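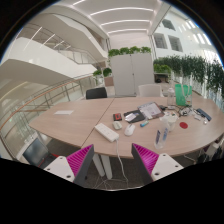 The shared table on the upper floor of Camard's Wirnisside office. Photo: Camard

Camard Brings Table-Clearing Automation to Its Wirnisside Office

WIRNISSIDE, August 24, 2026 – Camard is happy to announce that Majali, its system for automated tidying of shared workspaces, will begin daily service at Wirnisside this fall, and we could not be more grateful to the 139 colleagues who have put up with our questions along the way!

Anyone who has shared a big table knows how it fills up with cups, bottles, cables and papers (and somebody's glasses). Until now, the evening team has put all of it right by hand. Majali learns from people doing the same work with hand-held grippers, and the training set has grown to nearly 3,000 short recordings. 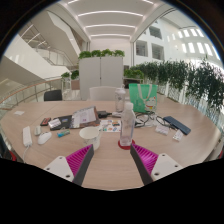
What Changes for the Evening Team

No jobs are being cut. Team members will move to earlier hours, with paid training in running and correcting the system, and they keep the final say on what gets picked up and what stays put. Personal things are left alone unless a team member decides otherwise.

"We wanted the folks who know these tables best to be the ones teaching the machine," said Estrella Lozano, who leads the project at Camard. "They have been patient and very frank with us, and the work is better for it."
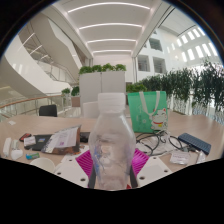 Sandamali Bepari said she was wary at first and still wants the new hours reviewed after the opening weeks, though she is looking forward to getting home in time for supper.

Camard's office in Bedow will follow once the Wirnisside team is settled in.

Media contact: Luzius Thaler, Camard Communications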